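Jan 15, 2023

Fingers off, fingers on

I spent most of yesterday with my head six inches from a gripper and I had a great time, so you're getting a long post about it.

Quick catch-up for anyone new. I look after the small arm in the back bay at Brokside. It has a white table, a two-finger gripper with a little camera at the wrist, and a job list that changes every week. We call the cell Plokico, which was the name on the spreadsheet when I got here and has stuck. As of yesterday morning it had done 1,322 cycles since the last time anyone had the fingers off, and it had started to get sloppy. Small things were slipping. Big things were fine, so for a while we all blamed the small things.

Jiahui Ren was the one who got suspicious. She closed the gripper on a strip of printer paper and pulled. Held well at the tips, slid right out lower down. Then she did it again with the strip turned sideways and it came out at the tips too, if you pulled toward the left finger. So one finger was sitting a hair crooked on its mount. I love this test! It costs nothing and it tells you more than the force readout does.

Getting the fingers off is two screws a side, and on ours one of them always fights back. Warm the driver tip in your hand, lean in, turn slowly. (I have no idea if warming it does anything. Thibault Bodin taught me that and I'm not about to stop.) Behind the left finger there was a ridge of packed gray dust on the mounting face, thin as a fingernail, and that was the whole problem. A wipe with alcohol, a dry cloth, another wipe, and the finger sat flat.

Now the part I really enjoy, which is zeroing. You bring the arm down low over the table, jog the fingers closed at the slowest speed and stop when they just kiss. Our controller reports the opening in encoder counts, and the closed position had been saved as 373. With the clean mount it wanted a different number, so I closed, opened, closed again, wrote each one down and kept going until they stopped wandering.

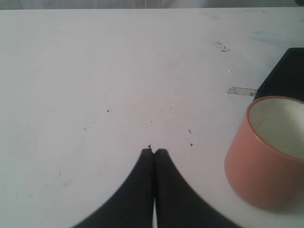

Do the zero with nothing in the fingers, and do it at the same height each time. I skipped the height part back in March and chased my own tail for an afternoon. Our arm sags a tiny bit when it reaches out, and although that shouldn't change the closing point, the tips look different through the wrist camera, and I kept "correcting" something that was fine.

After the zero I run 17 slow closes in a row and watch the tips every single time. If they meet evenly from the first to the last, I save the value and write it on the card on the side of the controller. If one of them meets early, the screws on that side come back out. Yesterday it took two tries. The first time I'd tightened the top screw all the way before starting the bottom one, and the finger had walked over a little. Snug both, then tighten both – I know this, I've told other people this.

The paper test passed all the way down afterward. Jiahui had to tear the strip to get it out, and she was extremely pleased with herself.

Still on my list: the table could use a proper scrub, and I want to try the softer pads Pridgate sent over. I also need to fix the cable clip by the elbow, which has been held with a zip tie for longer than I'd like to put in writing. If you've used a thin pad on a two-finger gripper without losing your zero every few days, please leave a comment. I'd love to know how you attached it.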